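Print this page | E-mail this page

Unit 6: How a central bank lends to other banks

Notes for the second half of the evening class. Bring a calculator, and the sheet on reserves from last time.

The white tabletop appears in all three photographs. 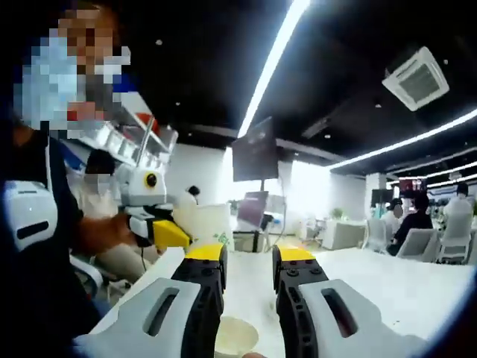
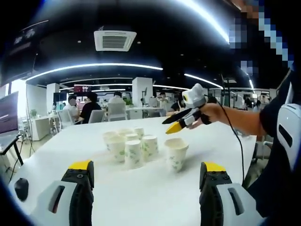
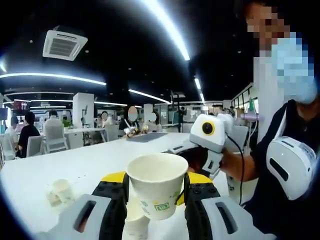
Akinyi Mabula wanted to know why a bank would ever borrow from the central bank if it can borrow more cheaply from another bank. Usually it wouldn't. The central bank's lending rate is normally set a little above the market rate, so banks go there last.

Worked case. Nadlow Bank lends 1,000 to a customer and is short of cash at the close of business. Pratport Savings can spare only part of what it needs. Nadlow borrows the remaining 40 overnight from the central bank and hands over bonds as security.

The bonds have a market value of 50, but the central bank counts them at 92 per cent of that, or 46. The difference is called the haircut. It protects the lender if prices fall -- riskier bonds get a larger one.

Note that the loan adds to Nadlow's reserves and to its debts by the same amount. Its capital does not change.

For next time: redo the case with a haircut of 25 per cent. Is the loan still covered?

Comments (2)

Khôi Tăng: I get 37.50, so no. Does Nadlow have to find more bonds or borrow less?

Akinyi Mabula: Either, I think. Same as the Grodport exercise in Unit 5.

Contact | Copyright Grodport Evening Classes | Back to top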